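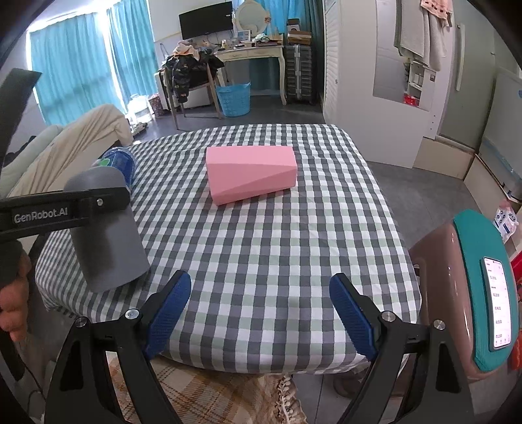 **FOR IMMEDIATE RELEASE. OK to print from 6 a.m.**

# Plondholm opens table linen rental counter in Ukmont, walk-ins welcome

UKMONT, January. Plondholm, the table linen rental and laundry company, is opening a public counter at its Ukmont plant this month. First time regular households can rent from us direct. Until now it was restaurants, hotels and banquet halls only, on contract, with a minimum weekly order that no family party was ever going to meet.

The short version: come in, pick your cloths, take them home, use them, bring them back dirty. We wash. You don't iron anything.

The counter is at the front of the plant, Dhillon Street side. Not the loading dock. Please not the loading dock, trucks are backing in there all morning.

## What you can rent

Cloths for square, round and long tables. Napkins to match or not match. Table skirts, table pads, chair sashes (limited colors at first, more in spring). Checks, stripes, solids. Our opening stock for the public side is 396 cloths, kept on separate shelves from the restaurant stock, so a big hotel order will not wipe out somebody's baby shower.

- **Checks.** Gingham in gray, red, navy, green. Small check and large check. The most asked-for thing on our phone line by a long way.
- **Solids.** White, ivory, charcoal, wine, sage. White in the heavy cotton and also the lighter blend.
- **Stripes.** Blue and white only for now. A mustard one is on order.
- **Napkins.** Sold, sorry, *rented* in bundles. Folded flat. We'll show you a fold at the counter if it's quiet.
- **Pads.** Go under the cloth. They quiet the plates and stop a cloth from sliding on a slick table.

Cotton or a cotton blend, your pick. The blend comes out of the bag with fewer creases. The cotton feels better and soaks up more. Price is the same for both.

Rental is $9 per cloth for a long weekend, washing included. Napkin bundles are priced by size, sheet is at the counter. Deposit taken on a card and released when the cloths come back and get counted in.

## Why now

Calls, mostly. The front office kept getting them. People with a graduation, a retirement lunch, a funeral meal at home with two days' notice. We sent them away or told them to ask their caterer. Many of them didn't have a caterer, they had an aunt and three slow cookers.

"We had the machines, we had the cloths, and the front room was being used to store broken carts," said a Plondholm spokesperson. "So we moved the carts. It took longer than the paperwork did."

The public side also gives us something to do in the slow part of the year. January is quiet in this trade. Holiday parties are over, weddings haven't started, the ironers sit idle in the afternoons. Household parties don't follow the same calender and we expect them to fill some of that gap.

## The new wash line

The opening follows work on the laundry floor that finished late last year. The old tunnel washer is gone. The replacement line, with ironers and folding equipment supplied by Brornex, handles nearly 1000 cloths in a shift and is easier to stop and start for small mixed loads. Small mixed loads being exactly what households send back. One red, two gray, a bag of napkins with candle wax on them.

Water from the final rinse now gets reused for the first wash of the next load. Heat comes off the drain water too, before it leaves the building. Full numbers on water and gas will be published after a full year of running. We don't want to put out a figure from a few weeks in winter and then have to walk it back.

No jobs were cut for the new line. The plant employs 53 people and the counter will be run by staff who already work here, on a rotation, with two more positions being advertised now. See the end of the release. 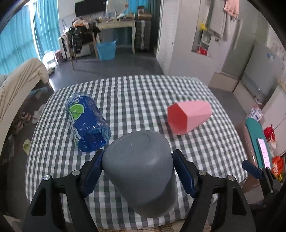
## Stains, the honest policy

Every caller asks about stains so it goes in the press release.

Food and drink are expected. Coffee, gravy, grape juice, beet salad, all normal, no charge. Tell us what it was if you remember. There's a tag on the bag with a space to write it. Helps a lot, the wash for fat isn't the same as the wash for fruit.

Please do not try to treat it yourself. Shake off the crumbs, fold the cloth loosely, put it in the bag. Bleach pens cause more lost cloths than red wine does. Home stain sprays can set a color. Hot water on egg or blood makes it worse, so leave it.

Candle wax is fine. Let it harden, leave it alone, write "wax" on the tag.

What does get charged:

- burns and scorch marks
- cuts, including from slicing bread straight on the table
- permanent marker, paint, hair dye
- glitter glue. Loose glitter we can argue about
- a cloth that doesn't come back

Charge is the replacement cost of that cloth, taken out of the deposit. If the damage is small and we can patch or cut the cloth down to napkins, we take off less. You get a slip either way.

Damp cloths: please don't leave them in a plastic bag in a warm car. Mildew is the one thing that spreads to the rest of the load. If you can't get here for a few days, hang them over a shower rail first.

## Picking the right size

Measure the table. Really. With the leaves in, if you'll have the leaves in. Then add the drop on both sides, the drop being how far the cloth hangs down. For a meal where people sit, a shorter drop is easier on knees. For a buffet where no one sits, go to the floor if you want to hide boxes underneath.

Round tables, measure straight across the middle. If your table is oval bring the length and the width and we'll work it out.

Two folding tables pushed together count as one long table only if they're the same height. A lot of them aren't. A pad will smooth over a small step. A big step it won't.

If you guess wrong, exchange it. No fee if the cloth is still in its wrap. The counter opens early on purpose so there's time to swap before a lunch.

## Schools, clubs, places of worship

Non-profit groups get a lower rate on orders over a certain size, details on the sheet at the counter. Bring a letter or an email from the group. No long form to fill in. Groups that already have an arrangement with the plant keep it, nothing changes, same invoice, same delivery day.

We can not donate rental stock for raffles. We do give away retired cloths, the ones with a thin spot or a shadow that won't wash out. Good for painting, craft tables, dog grooming, lining a car trunk. They sit in a bin by the counter door, free, take what you'll use.

## Delivery

Not at first. Pickup and return in person only. Delivery inside Ukmont may come later in the year, depends on how the truck routes work out, and we would rather say nothing than promise it.

Restaurant and hotel customers, your delivery is not affected. Same trucks, same drivers, same carts (new carts, some of you, the ones with the squeaky wheel are being swapped out as we get to them).

## Opening week

Doors at 7:30 a.m. Coffee and rolls until they run out. Short tours of the laundry floor for anyone who wants to see it, closed shoes required, hair tied back, no strollers past the yellow line becuase of the cart traffic. It is loud and warm in there. Kids are OK with an adult, earmuffs provided in small sizes.

Napkin folding table running through the morning. Bring a cloth from home if you have an old stain you want looked at, we'll tell you what we think it is and if it has any chance. No promise of taking it out, that's not a service we offer. Just looking.

Parking on Dhillon Street is metered. The lot behind the plant is for staff and trucks.

## Quick facts

- **Who:** Plondholm, linen rental and commercial laundry
- **What:** new public rental counter
- **Where:** Ukmont plant, Dhillon Street entrance
- **When:** this January, opening daily at 7:30 a.m.
- **Price:** $9 per cloth, long weekend, washing included
- **Booking:** not needed for up to four cloths. Call ahead for more, or for anything that has to match exactly

Colors can vary a little between batches. If you're renting extra cloths for the same party later, bring the slip from the first lot and we'll pull from the same shelf if we can.

## About Plondholm

Plondholm rents, washes, irons and mends table linen for restaurants, hotels, event halls and now households. All washing and repair is done at the Ukmont plant. Worn-out stock is cut down for napkins, then for cleaning rags.

## Jobs

Two openings, counter and sorting room. Early shift. Training is on the job, no laundry experience needed, must be able to stand for long stretches and lift a full napkin bag. Ask for a form at the counter or at the staff door.

## Media

Reporters can visit the laundry floor before opening week. Call the front office and ask for the press contact, mornings are best. Filming near the ironers needs a staff member with you the whole time. Price sheet and color list available on request, the color list is still missing the sage, will be fixed and re-sent.

\###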